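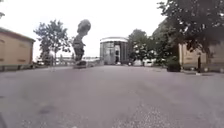
Print this page | E-mail this page

July 2021
By the Gillora Kids' Pages team

How does the board stay with you? Skateboard jumps explained

Ever watched a skater jump and wondered what's holding the board on? Glue? Magnets? Straps?

None of those. Feet, a bit of scraping, and a lot of practice. The jump is called an ollie and almost every other trick starts with it.

First, the bits of a board

The flat part you stand on is the deck. Front end = nose. Back end = tail. Both ends curve up a little, and the tail curve matters a lot, as you'll see.

Underneath are two metal parts called trucks. They hold the wheels, two each. Trucks can tilt, so when you lean, the board turns.

On top there's grip tape. Feels like sandpaper. Rub your hand on it and you'll know about it! It stops your shoes slipping.

Now the jump

1. Crouch. Back foot on the tail, front foot near the middle. Knees bent, like a squashed spring.

2. Pop. Jump up and stamp the tail down at the same time. The tail smacks the ground, the nose shoots up. Think of a see-saw – one end goes down, the other goes up. The crack you hear is the tail hitting.

3. Slide. The front foot drags up the grip tape towards the nose. The tape is rough, the shoe is rough, so they rub together. That rubbing is called friction. It pulls the board up and helps to level it out.

4. Float. Skater and board are both in the air now. Gravity is pulling on both of them, and they fall at the same speed, so they can stay close together all the way.

5. Land. Knees bend agian to soak up the bump. Straight legs hurt. Try jumping off the bottom stair with soft knees and you'll feel how it works (just the bottom one please).

Why is it all so quick?

A small ollie is over in less than a second. Quicker than saying "skateboard" twice. That's why skaters look smeary in some photos. A camera needs a moment to collect light, and if you move during that moment you get spread across the picture. Buildings keep still, so they don't smear the same way. Wave your hand fast in front of your face. Same sort of thing.

Why skaters like plazas

A plaza is an open space in a town, often paved. Lots of room. Hard flat ground is good for rolling because the wheels don't sink in. Grass is hopeless – you just stop.

Gravelly patches are trouble. Skateboard wheels are small and a little stone can jam one dead. The board stops, you keep going. Ouch. So look at the ground before you roll, and check whether skating is allowed, some places say no.

Where did it come from?

Surfers in California, mostly. They wanted somthing to do when the waves were flat, so they put wheels on planks. People called it sidewalk surfing. The ollie came later, in the 1970s.

Want a go?

Helmet first. Then knee pads, elbow pads, wrist guards. Take a grown-up. Start by standing on the board on grass, where it can't roll away. Then rolling slowly. Then stopping. Jumping comes after all that, and it takes ages. You might need 1,000 tries. Keep going.

Words to know

Deck – the part you stand on.
Truck – the metal part that holds the wheels.
Friction – rubbing that slows things down or makes them grip.
Gravity – the pull that brings you back down.

Last updated: see date at top of page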